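FOR IMMEDIATE RELEASE
May 6, 2026

Etville Community Supper Program Gets a Second Evening and a Bigger Menu

ETVILLE – Anyone who has ever stood in line on a chilly evening for a bowl of Darko Kitchen's bean soup (and there are a good many of us in town by now!) will be glad to hear that the community supper is growing. Starting in August, the kitchen will open its doors two evenings a week, with seating for families, neighbors, newcomers and anyone who would simply like some company with their dinner.

The second evening is made possible by a grant from the Adasex Fund, which will cover groceries and rent for the next two years. Suppers will stay free, just as they have always been, and there is still no sign-up sheet and no form to fill in. 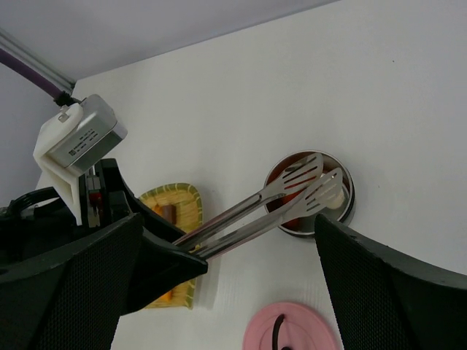

Ilze Grigaitė said she had been hoping for a second evening ever since her shifts changed and she started missing the first one, and that her boys would be asking for the dumplings before they had their coats off.

The new menu will rotate through four main dishes, all of them cooked from scratch, with a meatless choice every time. Diners have been asking for more stews, and more stews they shall have, along with fresh bread from Kalix Bakery, which has kindly offered to keep its ovens going a little later on supper days. 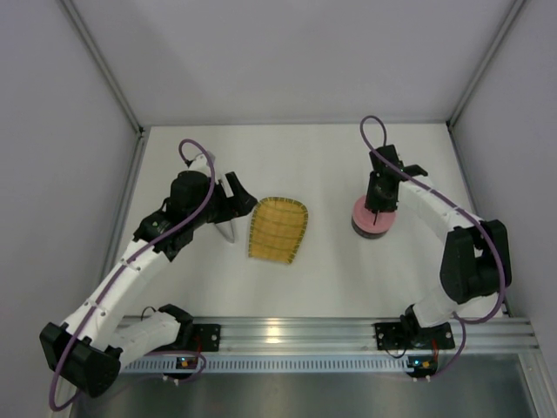 Families with small children are welcome to come early, while the room is quieter, and three tables near the door will be kept for people who have trouble with stairs or long walks. Leftovers may be taken home, so please do bring a container with a good lid.

"We want people to stay for a second cup of tea and get to talking," said Elikem Sulemana, director of Darko Kitchen. "The dishes can wait a while."

Supper hours and the first August menu will be posted at the kitchen and at the Etville library.

Press contact: Elikem Sulemana, Darko Kitchen, Etville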